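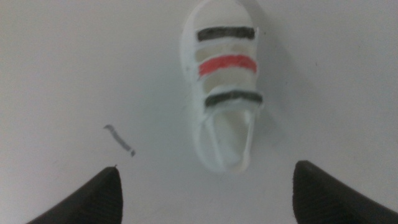

Frozen Whole Shrimp and Prawns: Frequently Asked Questions

Search Search this site Enter keyword Go

2019-10-09 | By Macarena Bustos

These answers cover head-on and headless shrimp sold frozen in the shell under the Rewi and Skasar labels. Questions on breaded or cooked products are handled on a separate page.

What is the difference between a shrimp and a prawn?

In biology, they belong to two separate groups. Prawns have claws on three pairs of legs, and their side plates overlap like roof tiles. Shrimp have claws on two pairs, and the second plate overlaps the ones in front of and behind it. In stores the two words are used loosely. On our labels, "prawn" is used only for the larger grades. Check the species name in the fine print if the distinction matters to you.

What do the numbers on the bag mean?

They give the count per pound. A bag marked 16/20 holds between 16 and 20 shrimp per pound, so a lower number means a larger shrimp. A "U" stands for "under": U/10 means fewer than ten per pound. Headless counts are taken after the head is removed. Head-on counts include the head, so the two scales should not be compared directly.

How much weight is lost when the head and shell come off?

The head makes up a little over a third of the whole weight in most farmed species. Shell and tail take off a further share. If a recipe calls for one pound of peeled meat, buy two pounds of head-on shrimp.

Is the glaze included in the net weight?

No. Glaze is the thin layer of ice applied to protect the surface from drying. Net weight on Rewi and Skasar bags is stated without glaze. The Hilen plant checks this by thawing a sample from each lot and draining it on a sieve before weighing. In February the plant checked 1,409 bags. Of these, 22 were below the stated weight and were pulled before shipping.

How should I thaw them?

Overnight in the refrigerator, in a colander set over a bowl. For faster thawing, put the shrimp in a sealed bag and hold it under cold running water. Do not use warm water. The outer flesh softens while the center is still frozen, and it will cook unevenly. Microwave thawing is not recommended for any size.

Can I refreeze shrimp after thawing?

Shrimp thawed in the refrigerator and kept there can be refrozen, but the texture will suffer. Shrimp thawed under water should be cooked first. Seafood counters often sell thawed stock, so ask before freezing anything bought there.

What are the black spots on the shell?

This is called melanosis, or black spot. It is caused by enzymes that react with oxygen after harvest, in the same way a cut apple turns brown. It usually begins on the head and spreads along the edges of the shell. It is not mold and does not make the shrimp unsafe. Heavy spotting does point to age or slow chilling. If the flesh under the shell is dark or smells of ammonia, discard it.

Do you use sulfites?

Skasar: yes, sodium metabisulfite, declared on the label. Rewi: no. People with a sulfite sensitivity should not rely on rinsing to remove it.

What is the dark line along the back?

It is the digestive tract. It may be eaten but can be gritty in large sizes. Cut along the back to a shallow depth and lift it out with the tip of the knife. An empty tract is clear and hard to see.

Why did my shrimp turn mushy?

Common causes are a head left on too long after thawing, a slow thaw at room temperature, or repeated partial thawing in a freezer that does not hold its temperature. Enzymes from the head area break down the first segment of the tail. Remove heads as soon as the shrimp are soft enough to handle.

Where are they farmed?

Rewi shrimp come from ponds at Pladholm. Skasar shrimp come from several contract farms, and the farm code is the last group of digits in the lot number.

How do I report a problem with a bag?

Keep the bag and the lot number. Write to Palesa Pretorius in product quality with the purchase date and the store. Replies are sent within 7 working days. Claims on opened bags are accepted up to 40 days after purchase.

This site uses cookies to remember your settings and measure traffic. Accept Manage preferences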